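Zaliseck Rail Bench Set

Zerncombe Bench Goods, Salinas
Price: $112
Ships in 4 business days
Page updated August 23, 2026

I make small bench setups for people who want to find out what their robot arm can do with an ordinary shop chore, and this one is my favorite by a mile. It's a long black rail with a channel down it, a white rod that sits in the channel, and three wooden blocks to hold the rail up off the table. You set it out, you point your arm at it, and then you learn a lot of humbling things in a hurry.

I get the same email over and over, and it goes something like this: can these machines do chores yet? Can I buy one, put it in the garage or at the end of the packing line, and walk away? My answer is "some of it, on a good day, if you stand next to it." I know that's not much of a sales pitch! But I sell the bench set and not the arm, so I can afford to be straight with you.

Why a rod and a rail

Laying a long thin thing into a groove is about as dull a job as there is. If you've ever put weatherstrip in a door, pushed a wire into a raceway, or dropped a spline into a window screen, you know the motion. You start one end, you sort of lean on it and slide your fingers along, and the rest follows. You can do it while talking to somebody. My hands do it while I'm thinking about lunch.

An arm has to work for every inch of that. It has to find the end of the rod, get a decent hold without shoving the rail off its blocks, bring the rod in line with the channel, and then notice if the far end has popped up while it was busy at the near end. The last part is where I'd put my money on trouble. Most of the setups people write to me about are pretty good at the place they're looking and clueless about the rest of the table. 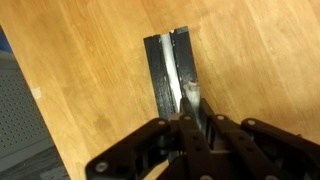 Fingers are the other thing. Two stiff fingers closing on something narrow sounds easy enough, and for picking up a block it is easy. With a rail, though, you've got a wall on each side of the thing you want, and the fingers themselves take up room. From where the arm "sees" (lots of folks put a small camera down by the wrist these days), its own fingers are often in the way of the exact spot that matters. We have the same problem when we thread a needle, I guess, but we've got the feel of the thread to go on. Plenty of arms have next to nothing to go on once the view is blocked.

So when I talk about whether an arm can do this chore, I break it into pieces, and I score each piece separately. I'd suggest you do too.

What they can do now

Going to a rail that's been left in the same place every time. Totally fine. If your table is fixed and the blocks are where they were yesterday, any arm worth plugging in will get there.

Picking up the rod, if it's lying by itself on a bare table. Mostly fine. Light rods roll, and a finger that comes in crooked will kick one away like a pencil off a desk. Slow it down for the last little bit.

Pushing down on a rod that's already in the channel. Fine, as long as somebody has set the height right. Too high and it pats the air, very gently, with great confidence. I've laughed out loud at that one.

What they can sort of do

Getting a rod started in the channel when the rail is at an angle to the table. I have a softer spot for this one because it's closest to real shop work. Nothing on a real bench is square to anything else. With practice data or a careful program, an arm will get it a good part of the time, and then somebody bumps the table and you start over.

Working around clutter. The set comes with a small peg and a hex nut for this reason, and people always ask me what they're for. Put them near the rail, anywhere you like, and see whether the arm minds. A person would sweep them aside without thinking about it. An arm might ignore them, or might decide one of them is the most interesting thing on the bench.

What they can't do yet, as far as I've seen

Knowing it's done. This is the big one for me. Ask a teenager to seat a rod in a rail and they'll give it a wiggle, shrug and hand it back. I have yet to meet an arm in the price range of my customers that gives the thing an honest wiggle and acts on what it feels.

Fixing its own mess. If the rail slides off a block, most setups carry right on with the plan as though the rail were still there. You'll want to be near the stop button, and you'll want a soft edge on anything you care about.
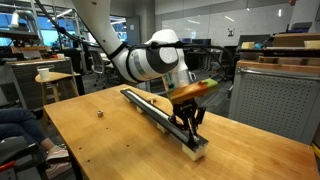

I tell people to raise the rail up on the blocks from the very first day, even though it's harder. A rail flat on the table is kind to you, and you'll end up with an arm that only knows the kind version. Up on blocks, it has to come in at the right height, and the fingers have room to get down beside the rail if they need to. It also shows right away if you're pressing too hard.

Same goes for the angle. Don't line the rail up with the edge of the table. Run it on a slant, from the back toward one of the front corners, and change the slant whenever you feel like the arm is getting smug. And leave your room alone! People write to me about buying backdrops and clearing out their whole shop before they start. A chore gets done in a room with chairs in it and somebody's coffee sitting there. If the arm only works with a bedsheet hung up behind it, then you don't have a chore machine, you have a stage act.

What's in the box

One long black channel rail
White rods, 2 of them, so you have a spare for when one gets chewed
Wooden support blocks, one of them larger than the others
One small wooden peg
One hex nut
A folded sheet with the layouts I use myself

The arm, the gripper and the table aren't included. I put that in its own paragraph after a very nice man called me wanting to know where the rest of his order was.

Setting it up

Use a table that doesn't wobble. A wood top is nice to work on, but watch for shine — if you've got a window or a bright lamp putting a glare spot on the finish, turn the table or move the rail out of it, at least for the first tries. Cameras hate glare more than they hate clutter.

Put the biggest block toward the end you plan to work at. That end takes the pushing. Lay the rail across, check it with a fingertip for rocking, and set the rod in by hand a few times before you let the arm try. I mean it, do it by hand. You'll notice little things, like how much you use your second hand to hold the rail still. Your arm hasn't got a second hand (unless you bought the pair, in which case, wow, come visit).

Then go slow. I run my first tries at a speed that would put a cat to sleep. Keep a notebook next to you and write down what went wrong in plain words. "Came in high." "Grabbed the rail instead." "Pushed the peg onto the floor." After an evening of that you'll know more about your machine than you'd get from a week of watching sales videos.

Scuffs and wear

The black finish on the rail will pick up marks. Fingers scrape it, and light scuffs show up on dark stuff, no way around it. I don't count that as a defect and I'd actually leave them be, as a rail that's been knocked around looks more like the parts you'd meet on a real floor. If you get anything stuck on the channel, peel it off before the next run so the rod sits down properly.

If a block cracks, write to me and I'll send another one. No charge for the first set of blocks, you only cover the postage.

Which version to get

There are 2 versions, the plain Zaliseck and the Zaliseck Long, and for a first set I'd get the plain one. The Long is for arms that can reach a good way across the table, and if yours can't, you'll spend all your time scooting the rail back and forth. If you already own my older Zanovard tray (the one with the cups and lids), the blocks from that set don't fit under this rail. Sorry. I changed the notch in March and should've kept the old one.

Who I'd talk out of it

If you're looking for something to tell you which robot to buy for the house, save your money for now. The chores people want done at home are laundry and dishes, and a rod in a rail won't tell you much about a wet plate or a fitted sheet. I'd love to make a set for folding towels someday. I've tried a couple of versions and they were awful, mostly because I couldn't decide what counts as folded, and my own linen closet was no help.

If you run a small shop and you've been wondering whether an arm could take over some boring fitting job at the bench, then yes, this is the set I'd start with. Swap in your own part once you're comfortable. Bring your real rail, your real strip or seal or cable, prop it on my blocks and see how the score changes. It usually drops, and then you can figure out which piece of the job dragged it down. Sometimes a better pair of fingertips fixes it. Sometimes the job should stay with the person who's doing it now, and there's no shame in that.

Ordering

Order through the cart on this page or by email. Local folks in Salinas can pick up at the shop and skip the shipping, just send a note first so I can have a box packed. Returns are fine if the rods haven't been used. For schools ordering several sets, ask me before you check out, and tell me how far your arms reach so I pull the right rails.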